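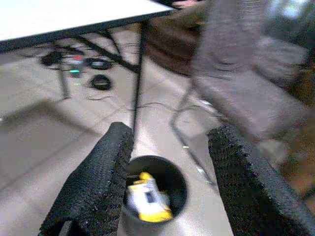

Workplace automation at Saller is the subject of a small but fairly well documented project known as Fistusard, in which packing-bench and tidying work at a mail-order returns firm was gradually shared between people and machines. Saller takes back goods that customers no longer want, and a good part of each working day goes to unpacking, sorting and clearing up after all that wrapping. The clearing up was long thought of as too humble to bother automating. It happens low down, among table legs and trailing cables, with the trash bin down on the floor tiles and chairs standing close by, and people simply did it between other things without much thought.

Background

The firm began in the town of Mạch with 11 employees and a single sorting room. Returns grew steadily, and by the time Fistusard was proposed the benches were handling 3,108 parcels in a month. Staff had asked for help with the dull end of the job -- the flattening, gathering and throwing away -- well before they asked for help with anything else. The control software, called Puka, was brought in that May and set up for tabletop work first.

Bench work
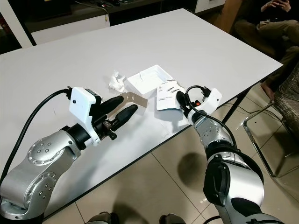
Two-armed work at a white table, with an open box tray, a printed insert and crumpled tissue.

Packaging is a harder subject than it sounds. Tissue changes shape every time it is touched, paper inserts slide, and cardboard pieces come in all sorts of odd outlines, so the arms at Saller are given plenty of time and a person stays within easy reach.

Effects on staff

The change people mention most is in their hands and backs, as there is less bending and far less tearing of cardboard. Newer duties have come along too, such as checking a bench before a run and deciding what to do with an item the system has set aside. Training takes 2 shifts, and over 40 people have now been through it, including some from the front office who were mostly curious. A few of the longer-serving packers were sorry to lose the chatter that went with clearing up together, and the firm later moved the afternoon break so that the whole room stops at once.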